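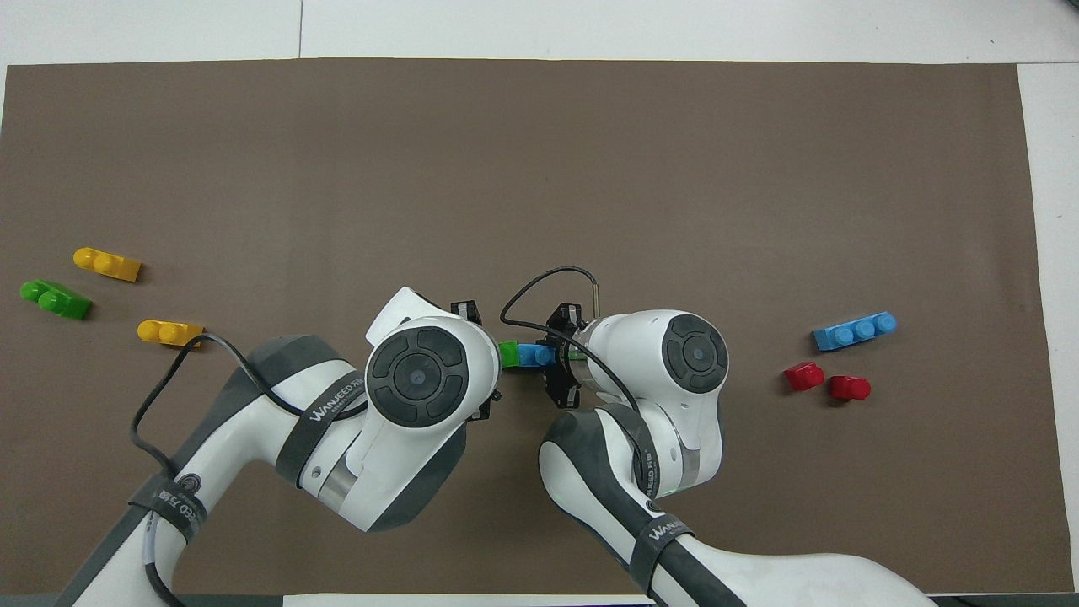 TV & Streaming > Broadcast Tech and Schedules

Eveck season 3: episode order differs by platform

plelska_fan
14/10/2022
Prinum lists the Eveck pilot as episode 4. The Plelska disc set has it first. Which order did the network air?

dlayug
Disc order. Prinum sorts by production code, and the pilot was recoded after the reshoot in May.
– Divina Layug

ratingsgrid
Disagree. My recording log has "Nigatu" airing first, pilot second. Runtime on the broadcast copy of the pilot is 2,194 seconds without ads.

dlayug
That is the repeat run. First-run copies have the old title card and the longer recap.

ratingsgrid
Mine has the old card. No recap at all.

plelska_fan
Could be regional. Which feed did you record?

ratingsgrid
West. I have no East recordings for that season.

dlayug
Then we are comparing different feeds. East ran the pilot first – I still have the printed listings.

hollow_antenna
Does it matter? The plots stand alone until the finale.

plelska_fan
It matters for the guide. The character Nigatu is introduced in the pilot and already has the job in "Nigatu". I'm going with disc order and a footnote for West.

ratingsgrid
Fine with the footnote. Not fine with calling it the air order.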